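Forum Haushalt & Küche > Metall, Glas, Keramik > Runde Tabletts auf Hochglanz bringen: taugt die Mitemier-Paste was?

Rania Aoun
19. Juli 2022
Ich habe von meiner Tante ein rundes Metalltablett geerbt, 40 cm Durchmesser, auf dem sie immer die Teegläser gebracht hat. Kein Stempel, kein Hersteller. Es ist matt und hat in der Mitte Ringe von den Gläsern. In einer anderen Gruppe wurde mir jetzt dreimal die Polierpaste von Mitemier empfohlen, angeblich "Spiegelglanz in einem Durchgang". Die Dose kostet 27 Euro. Ich glaube das ehrlich gesagt nicht, und mich stört auch, dass alle drei Empfehlungen fast wortgleich waren. Hat das hier jemand wirklich selbst benutzt? Bitte keine Links auf den Shop.

raed_obeidat
Spiegelglanz in einem Durchgang gibt es nur, wenn vorher schon Spiegelglanz da war. Was ist es denn für ein Metall? Ohne die Angabe kann dir keiner was Sinnvolles sagen. Magnet dranhalten, Foto von der Rückseite, dann sehen wir weiter.

Rania Aoun
Magnet hält nicht. Gelblich ist es auch nicht, also kein Messing, oder zumindest nicht außen.

raed_obeidat
Dann kann es Edelstahl sein, Alu, Neusilber oder versilbert. Bei versilbert lass die Finger von jeder Paste mit Schleifkorn. Wenn die Schicht durch ist, ist sie durch.

Lama H.
Ich hab die Mitemier hier stehen und finde sie gut! Mein Tablett für die Kaffeekanne war komplett stumpf und danach konnte ich mich drin schminken (na ja, fast). Zwei Tupfer, weiches Tuch, kreisen, abwischen, fertig. Verstehe nicht, warum man immer gleich alles schlechtreden muss.

raed_obeidat
Welches Metall? Wie lange hat es gehalten? Und hast du nachgesehen, was auf dem Tuch war?

Lama H.
Edelstahl. Gehalten hat es bis jetzt, das ist zwei Wochen her. Auf dem Tuch war Schwarz, halt der Dreck.

raed_obeidat
Schwarz auf dem Tuch ist zum größten Teil Abrieb. Das bekommst du auch bei einem frisch gespülten Teil. Die Hersteller wissen sehr gut, wie schön dreckig so ein Lappen aussieht. Zwei Wochen sagen gar nichts.

Lok-yiu Lam
Ich hatte die Paste auch und habe sie nach dem zweiten Mal verschenkt. Glanz ja, aber im Gegenlicht lauter feine Kreise. Wer sein Tablett nur bei Kerzenlicht benutzt, wird zufrieden sein. Außerdem riecht sie nach Friseur, und der Geruch sitzt am Rand unter der Bördelung fest. Darauf Kekse ohne Papier zu legen, würde ich lassen.

Zu den Ringen: Die sind bei Teegläsern meistens Kalk. Warmes Wasser, ein Schuss Essigessenz, kurz stehen lassen, abspülen, SOFORT abtrocknen. Bei Alu nicht, das wird fleckig. Kostet fast nichts und würde ich vor jeder Paste probieren.

Lama H.
Essigessenz riecht also besser als Friseur, interessant.

Lok-yiu Lam
Die riecht eine Stunde. Die Paste hat im November noch gerochen, und gekauft hatte ich sie im Sommer.

Rania Aoun
Essig habe ich jetzt an einer kleinen Stelle am Rand der Rückseite probiert. Ein Teil vom Belag ist weg, das Metall hat sich nicht verfärbt. Die Ringe vorne traue ich mich noch nicht. Was haltet ihr von der Alufolie-Salz-Methode? Die steht ja überall.

raed_obeidat
Die funktioniert bei angelaufenem Silber und sonst bei nichts. Bei einem Tablett mit 40 cm brauchst du dafür eine Wanne, und wenn es nicht überall gleich tief liegt, hast du hinterher Ränder. Überall stehen tut sie, weil alle voneinander abschreiben.

Senyo Agyeman
Ich lese das alles mit einiger Belustigung und möchte beiden Seiten widersprechen. Ich habe drei Sachen bei mir durchprobiert, immer an runden Metalltabletts vom Flohmarkt: die Mitemier, eine Tube von Skinurside und einfache Schlämmkreide mit ein paar Tropfen Wasser. Von der Mitemier war ich genauso wenig überzeugt wie Lok-yiu. Skinurside ist dasselbe in Blau. Die Kreide dauert, bei mir gute 20 Minuten pro Stück, aber ich sehe hinterher keine Kreise.
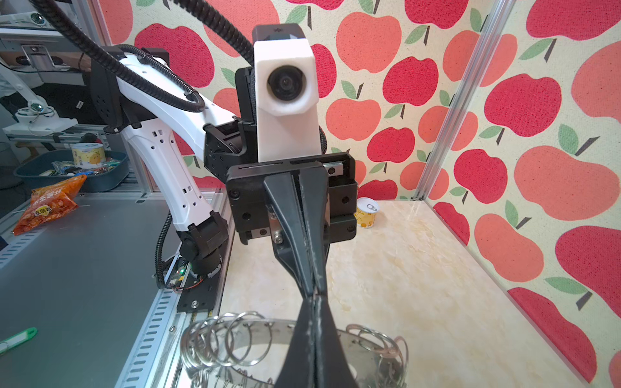 Entscheidend ist sowieso das Tuch. Küchenpapier kratzt, auch das teure, und Mikrofaser hält jedes Sandkorn fest, das man mal damit aufgewischt hat. Ich nehme altes Bettzeug, gewaschen ohne Weichspüler, und wechsle die Stelle, sobald sie grau ist. Und nicht kreisen, Lama, sondern gerade Züge in eine Richtung. Einen Kreis sieht man auf einer spiegelnden Fläche immer, egal wo die Lampe hängt.

Lama H.
Auf der Dose steht kreisen.

Senyo Agyeman
Auf der Dose steht auch Spiegelglanz in einem Durchgang.

raed_obeidat
Gerade Züge unterschreibe ich. Bei der Kreide bin ich skeptisch, weil da jeder etwas anderes kauft. Tafelkreide ist zum Beispiel oft Gips. Hast du ein Vergleichsstück, halb so, halb so? Sonst ist das für mich genauso eine Einzelmeinung wie die von Lama.

Senyo Agyeman
Halb und halb habe ich nicht gemacht, nein. Den Punkt bekommst du. Meine Kreide ist aus dem Malerbedarf, die feine Sorte, der Beutel reicht vermutlich länger als ich.

Lok-yiu Lam
Noch was anderes: Muss es denn glänzen? Auf einem Hochglanztablett siehst du jeden Fingerabdruck, sobald du es am Rand anfasst. Ich habe meins nach der ganzen Polierarie wieder stumpf werden lassen und stelle einfach Gläser drauf.

Rania Aoun
Bei meiner Tante hat es geglänzt, darum geht es mir eigentlich. Die Mitemier kaufe ich nicht. Ich mache die Ringe mit Essig und danach ein Stück mit Schlämmkreide, und zwar halb und halb, damit Raed zufrieden ist. 200 Gramm sollten dafür ja wohl reichen?

raed_obeidat
Locker. Aber erst hinten, und klär vorher, ob es versilbert ist. Ein Juwelier sagt dir das im Vorbeigehen.

Lama H.
Schreib dann bitte auch, wenn es mit der Kreide nichts wird.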